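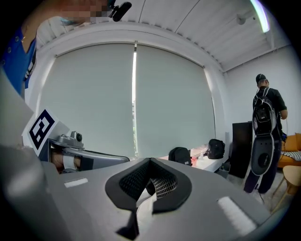 Pince à main, doigt gris et marqueur carré

Notes pour l'intervention de dimanche – Fleurs de fête des mères, tenir la semaine quand on est une petite boutique

Diapo 1. Bonjour, me présenter vite. Boutique + vente en ligne depuis Nalton. Remercier Raphaël Collet pour l'invitation. Ne pas refaire l'historique de la fête, ils connaissent.

Diapo 2. Les chiffres. L'an dernier 1059 bouquets sur la semaine, dont plus de 300 commandés le samedi. Laisser la diapo affichée, respirer. Question à la salle : qui ferme les commandes avant le samedi midi ? (Nous non. Erreur.)

Diapo 3. Achats. Pivoines : commande ferme chez Bajpai, six semaines avant. Roses : moitié ferme, moitié au cours. Raconter le coup des renoncules bloquées au dépot. Solution de secours = lisianthus, les clients acceptent très bien si on appelle AVANT.

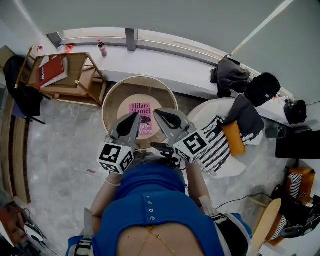 Diapo 4. La gamme. Trop de choix l'an passé, dix-huit références, préparation infernale. Cette année cinq bouquets, trois tailles, point. Pour la version sur plateau, partir d'un rond en bois comme celui de la photo, posé par terre – compositions basses, mousse de forêt, rien qui dépasse 45 cm sinon ça ne rentre pas dans le carton. Prix d'appel : le petit rond pastel. Montrer le tarif, passer vite sur la marge sauf si question.

Diapo 5. Livraison. Zurkar pour la ville, Istari pour le reste. Créneaux de deux heures, pas moins. Les cartes-messages : imprimées la veille, triées par tournée, agrafées au bon. Sylvain Lefèvre a repris toute cette partie, lui passer la parole deux minutes s'il est dans la salle. Dire un mot des adresses incomplètes (code d'immeuble !!), c'est la première cause de retour chez nous.

Diapo 6. Après. Relance par mail le mardi, photo d'entretien, tiges à recouper. 500 clients relancés, bon retour sur les abonements. Pas de code promo, j'insiste.

Questions. Si on me demande pour les fleurs séchées : oui on en fait, non pas cette semaine-là. Si plus de temps, sauter la 6 et garder la 5. Rendre le micro, récupérer la clé USB.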